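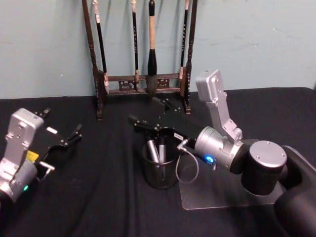 Pundow: The Ash Ledger, Collected Edition, Volume 2

Publisher: Jirkeo
Format: Hardcover, sewn binding
Item no. 3540-2
Status: In stock
Page updated 16 Jan 2025

Collects issues 9 through 16 of the main series, plus the one-shot Zuvside Nights. The one-shot is placed between issues 12 and 13, where it falls in story order. It was left out of the earlier paperback.

Contents
The Dierckx Account (issues 9-11)
Low Water (issue 12)
Zuvside Nights (one-shot)
The Second Pundow (issues 13-16)
Cover gallery
Script pages for issue 14

Continuity notes
Volume 2 starts directly after the harbor fire. Readers who skipped Volume 1 will need to know that the first Pundow gave up the mask in issue 8 and that the Dierckx family holds his debts. Both points are restated in issue 9. The identity of the second Pundow is given on the last page of issue 15, and the back cover text of this edition does not reveal it.

Corrections
Two word balloons in issue 11 were assigned to the wrong speaker in the original printing and have been moved. The coloring error on the Dierckx coat in issue 13 is fixed. The lettering in Zuvside Nights has been redone to match the main series. No story pages were redrawn.

Editions
Standard: printed dust jacket, no slipcase.
Limited: 731 numbered copies, cloth cover, slipcase, ribbon marker. Limited to one copy per customer.

Shipping
Both editions ship in a rigid mailer. Orders that include Volume 3 are held until that title is released in May, unless split shipping is selected at checkout. Minor shelf wear on slipcases is not accepted as grounds for return.

Related items
Pundow: The Ash Ledger, Volume 1 (hardcover)
Pundow: The Ash Ledger, Volume 3 (preorder)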